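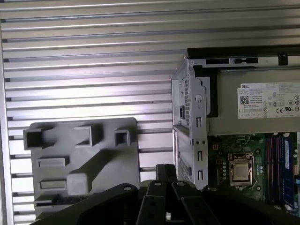 A gray 3D-printed plate with square sockets, set against metal rails.

Dalmont library opens its tool and repair room to all cardholders

Anyone with a Dalmont library card can now borrow a cordless drill, a pasta roller or a carpet cleaner along with their mystery novels, after the library opened its new lending room on the lower level this month. The room had been promised for so long that a fair number of regulars had stopped asking about it, and there was a good crowd waiting on the stairs when the doors were propped open at 10 in the morning.

The collection starts out with 400 items, nearly all of them donated by people in town over the past winter. There are the things you would expect, like ladders, clamps, hedge trimmers and a whole shelf of sanders, and then there are the things that come out of people's basements when you ask nicely — a cider press, a button maker, two sewing machines and a canning kettle big enough to bathe a small dog in. Everything has been cleaned and checked, and each item goes home with a card explaining how to use it and what to do if a part goes missing.

Loans run for 13 days, a number the library settled on so that a person can have something for two full weekends and still get it back before the next borrower comes looking. There is no charge. Late items hold up your account until they come home, but the library is not collecting fines on them, just as it stopped collecting fines on books a while back. Larger pieces, including the carpet cleaner and the tall ladders, need to be reserved ahead of time at the front desk or over the phone.

Half the room has been given over to repairs. A long workbench runs under the windows, and on the first and third weekends of each month visitors can bring in a lamp that flickers, a chair with a wobble or a coat with a bad zipper and sit down with somebody who has fixed one before. The idea is that you do as much of the work yourself as you feel up to, and there is coffee while you do it. Small appliances are welcome, although microwaves and anything that runs on gas should stay at home, please.

The space used to hold the town's bound newspapers, which have moved upstairs to the local history room and are easier to get at than they have been in years (the old folding table is up there too, for those who were fond of it). Turning the lower level into something brighter and drier took most of the fall. The work was paid for with a $3000 grant from the Wevodus Fund, which supports small projects in river towns, and with another $2000 raised at the summer book sale and the pie supper that followed it. Magalhães Hardware on Mill Street gave the pegboard and a good many boxes of hooks, and has offered cardholders a discount on replacement blades and sandpaper.

Dalmont is borrowing more than a few ideas from its neighbors. The library in Hiso has lent out garden tools for several seasons, and its staff came over in February to talk through what wears out quickly, what never gets returned clean and which items will have a waiting list from the first day. Their guess was the pressure washer, and sure enough, it was reserved well into May before lunchtime.

More donations are welcome, with a few limits. The room is full up on hand saws and slow cookers, but would be very glad of a second carpet cleaner, a tile cutter, camping gear in decent shape and children's snowshoes for next winter. Please call before hauling anything heavy down the stairs, as the elevator is small and the hallway by the book drop fills up fast.

The lending room is open during regular library hours, with the last checkout at 6:30 in the evening. A printed list of everything on the shelves is available at the front desk, and borrowers need to be 18 or older to sign out power tools. Younger cardholders can take home the button maker, the telescopes and the board games.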